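老旧公共住房室内改造：从入户调查到验收
讲者备注稿
2024年8月23日，普鲁卡赫（Prukach）住房更新项目中期报告会

开场（不放幻灯片）
各位同仁，上午好。本次报告的主题是老旧公共住房的室内改造。外墙保温与管网更新在去年的报告中已有说明，今天不再重复，只讨论户门以内的工作。
提示：此处停顿，请工作人员分发资料。

第一部分 调查范围
项目覆盖斯凯斯蒂塔（Skestita）片区的3537套住房，首批纳入室内改造的为703套。首批住房的选择依据有两项：一是建成年代，二是住户在五月登记期内提交的申请。未提交申请的住户不作强制安排，其资格保留至下一批次。
入户调查由两人一组完成，记录内容包括墙面平整度、地面高差、电气回路、通风条件以及固定家具的现状。调查表的格式沿用卡盖特（Kargate）片区的旧表，仅增加了“住户自述问题”一栏。实践表明，该栏信息量最大，也最难归类。

第二部分 色彩与储物
提示：连续放映三张，不逐张讲解。
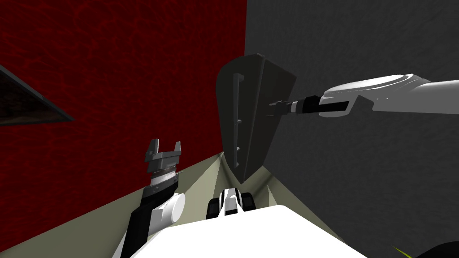
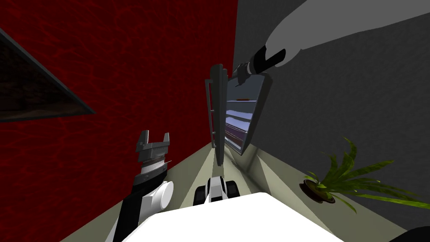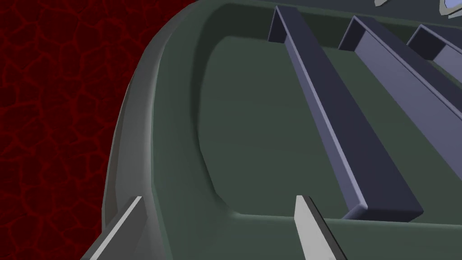 储物不足是住户自述问题中出现频率最高的一项。多数户型在设计之初只考虑了衣物与炊具，没有为清洁用品、药品和季节性物品预留位置，住户只能占用走道和阳台。项目组因此提出优先利用墙面上部空间。以第二张为例，吊柜装在两面墙的交接处，下方留出了地面，但柜门打开后的占位必须在图纸上单独标明。狭窄部位尤其如此，施工单位往往只核对柜体尺寸。年长住户的取物高度另有规定，详见附表。
色彩方面，项目组不统一指定墙面颜色，只要求同一房间内的深色墙面不超过一面。这一规定在征求意见时争议较大，部分住户认为干涉过多。现行文本保留该要求，同时允许住户书面申请例外。

第三部分 施工组织
施工期间住户原则上不迁出，每户工期以20个工作日为上限。超出上限的，由承包单位提交书面说明，并相应顺延后续各户的进场时间。噪声作业限于上午九时至下午五时，午间停工一小时。
提示：若有人问及周转住房，请说明仅适用于涉及卫生间整体更换的住户。
材料由苏奇（Szűcs）供应站统一配送，不在楼道内堆放过夜。这一条在首批施工中执行情况不一，已列入整改清单。

第四部分 费用与验收
每户室内改造的公共补助上限为1000欧元，超出部分由住户与产权单位协商分担。补助不包括活动家具和装饰用品。
验收分两次进行。第一次在完工当日，检查电气、防水和门窗启闭；第二次安排在入冬以后，重点检查墙角结露和地面变形。两次验收均须住户在场签字，住户有异议的，异议原文应附在验收单之后，不得由验收人员转述或删改。

提问环节
预计问题一：首批以外的住房何时启动。答复口径：以第二次验收结果为前提，目前不公布日期。
预计问题二：租户与产权单位意见不一致时如何处理。答复口径：适用现行租赁调解程序，项目组不作裁决。
附表与调查表样张可在会场入口处领取。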